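Manuals > Rarusik Camper Trailer > Exterior > Fitting the spare wheel cover

5.3 Fitting the spare wheel cover

The Rarusik carries its spare on the tailgate, where it collects mud, salt and the opinions of whoever is stuck behind you. The hard cover (part 3865) keeps off the first two.

You will need the cover, the tension band, the 5 mm hex key from the glovebox pouch, and a clean rag. A second person is handy but will want to be consulted about everything.

1. Park on level ground, apply the handbrake and chock both wheels.
2. Wipe the tyre sidewall with the rag. Grit under the band will squeak all the way to the coast.
3. Check that the three wheel nuts are tight. The cover hides them, and a hidden loose nut stays loose.
4. Open the tension band fully and hang it over the tyre, buckle at the bottom.
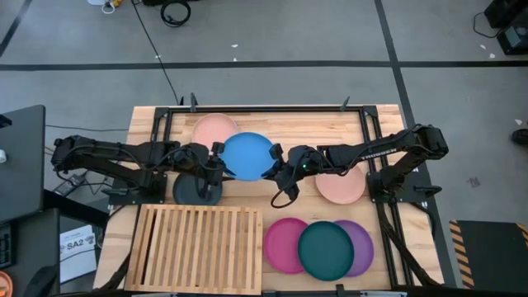

The cover is a stiff disc and dislikes being carried by one side. Lift it with a hand at each edge and keep it vertical all the way to the wheel. The blue plate in Fig. 1 has the right idea, upright with a gripper on its left edge and another on its right. Don't put your thumbs across the face, as the gloss finish marks if you so much as think about sunscreen.

5. Seat the top lip over the tyre first, then lower the bottom lip into place.
6. Press around the rim until it sits flush. You should hear it click at each of the moulded tabs.
7. Draw the band over the lip and do up the buckle by hand.
8. Tighten the band screw with the hex key until the band stops sliding. Then put the key down and walk away.

CAUTION: Overtightening splits the lip. The warranty doesn't cover split lips, and Natalina Cirillo in our parts department has heard the one about the magpie.

Note: The cover must not obscure the number plate or tail lights. If you have fitted the Ferreira plate bracket, see section 5.5 before you start.

To remove the cover, slacken the screw, release the buckle and open both hands wide enough to clear the rim before you pull. Tugging at one tab gets you one tab.
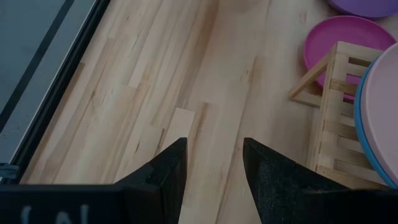

Fig. 2. Two gripper fingers with an open gap between them.

Recheck the band after your first trip on unsealed road, and again after any beach driving. Rinse the buckle with fresh water at the same time. Replacement bands are sold under part 449, singly, in any colour you like provided it's grey.

Related sections
Fitting the Darum jerry can holder
Ferreira plate bracket: alignment
Flomodska awning: packing away in wind
Tailgate hinge care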